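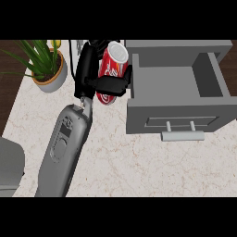

Session 4, gripper setup and upkeep on the Ravero cell. Do the simulated cell first, then the real one, same order of steps for both. Most of the trouble last term came from people who skipped the sim and went straight to jogging the arm. Look at how the finger goes across the front of the can, with the can upright and the cabinet edge and drawer front right next to it. That's the clearance you have to plan for. Drawer is open, so the drawer front is now an obstacle, handle too. Your path planner only knows that if you told it.

Handout by Veerle Willems. Bench questions to Lungile Van der Merwe, Whitfield lab, afternoons.

BEFORE POWER
Key out, air off. Walk round the cell once. Check the cable at the wrist, there should be enough slack for a full turn of the last joint both ways. If it is pulled tight at either end, re-clip it before anything else. Do not tape it.
Finger screws: snug, then torque wrench, setting is on the card inside the door. Not by feel.
Wipe the finger pads with a dry cloth. No solvent, it makes the rubber go hard.

ZEROING THE GRIPPER
1. Power on, arm in park.
2. Open Eltach, load the cell file (the one ending in 44, older ones have the wrong tool length).
3. Fingers full open. Read the count. Should be 1,001.
4. Fingers full closed, nothing between them. Press Set Zero.
5. Open and close three times, read again. If the open count has moved, the coupling is slipping, stop and get Lungile.
Write both counts in the cell log, even when they're fine. Esp. when they're fine.

GRIP FORCE
Start at 30 percent for thin-walled stuff like drink cans. Go up in small steps till the can stops sliding when you lift. An empty can and a full one need diffrent settings, do both. If you see a dent you have gone too far, back off and use a new can, a dented one gives you bad numbers after that.
Force limit in the sim is NOT copied over to the real cell. Has to be typed in again by hand. This catches somebody every year.

DRAWER PLACE, PATH CHECK
Approach from above, never across the drawer front.
Add the drawer to the collision model as open. Handle is its own box, add it seperately.
Run slow, hand on the stop.
Watch the forearm as well as the gripper. Everybody watches the gripper, and then the elbow side goes into something.
Release low. Fingers open all the way before you lift out or the can comes back up with you.

ROUTINE CARE
Every 900 cycles: pads off, look for cuts along the edge, swap as a pair. Spare pads are in the Flernex box, second shelf.
Start of term: grease the slide. Thin film only. Wipe off what squeezes out.
February shutdown: battery in the controller. Power stays ON while you swap it or the joint offsets are lost and you get to do all of Session 2 again.

FAULTS SEEN SO FAR
Can tilts on lift: pads worn unevenly, or tool center point off. Check pads first.
Gripper stops half way: cable caught. Look before you reset.
Count drifts over a morning: loose coupling, see step 5.
Sim runs fine, real cell stops at the drawer: cabinet has been bumped. Measure it again and fix the model, don't shove the cabinet back and hope.

For next time bring your log pages, both counts, and the force setting you ended up with for each can. Read the part on joint limits in the Eltach manual, only the first half.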